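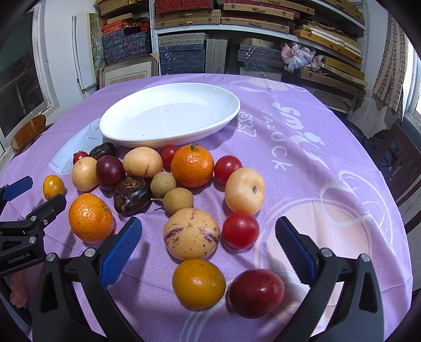 Fruit and veg on the purple tablecloth, big white dish at the back.

Search posts Search

ok so our building finally got on the food scraps pickup and I have Thoughts, this is going to be a long one

Background: I live in Tornlow, in one of the older apartment blocks on the hill. 142 units. Until April everything we threw out went in the same two dumpsters behind the laundry room and if you've ever walked past them in summer, you know

The new hauler is Nguyen-Tran. They took over the whole east side contract and the first thing they did was drop off green bins with latching lids. Six of them! For 142 units! I laughed out loud in the parking lot

But I was wrong, they're fine so far. The truck comes every other morning at 5:40 and I have never seen one of those bins overflow. Full, yes. Overflowing, no

I know the truck comes at 5:40 because my bedroom faces the alley. We'll get to that

Things you CAN put in the green bin, straight off the sheet taped up by the mailboxes: peels, cores, eggshells, coffee grounds and the paper filter, stale bread, cooked leftovers, meat, small bones, plain paper napkins

Things you CANNOT: plastic bags (even the ones that say compostable, they're very firm on this), produce stickers, twist ties, tea bags with the staple, cat litter. Somebody in my stairwell is still fighting about the cat litter

The stickers are what get me. I never noticed how many I was throwing in with the peels. Now I pull them off when I unpack the groceries and stick them on the side of the fridge, which looks terrible, and my kid loves it

I went to the evening Q&A they held in the library basement. 45 chairs set out and people standing along the wall, so clearly I'm not the only trash nerd in town

Myrtle Oyelaran from the hauler ran it and she was great, very patient, got asked about raccoons maybe nine different ways. Answer: latch the lid. Latch it every time. Push until it clicks

Someone asked where it all goes. It gets driven out to the yard at Nurkow, ground up, piled in long rows and turned until it's done. Then residents can go pick up a bucket of the finished stuff for free in the spring. I am absolutely going to do this and I have one (1) balcony planter

Also learned that if a bin has too much plastic in it they tag it orange and it goes to the landfill with everything else. We've been tagged once. It was a whole bag of takeout containers, sauce and all. I have my suspicions about the third floor

Now the 5:40 thing. I asked! Tiago Fonseca does the routing and he said our alley is early so the truck is out before the school buses start. Fair enough. He did write it down though, and said they'd look at swapping us with Flitusska Street, where it's mostly warehouses

No word yet on the swap. Bought earplugs

The fee is on the regular bill, I didn't see a separate line for it. If yours has one let me know, I want to compare

Last thing, for anyone starting out: line your kitchen pail with newspaper, or keep the scraps in the freezer in an old yogurt tub. I do the freezer now. Just don't forget which tub is which, my husband nearly had onion skins on his granola

If you're on the west side they told us you're next but wouldn't give a month. Call the office and bug them, they do pick up the phone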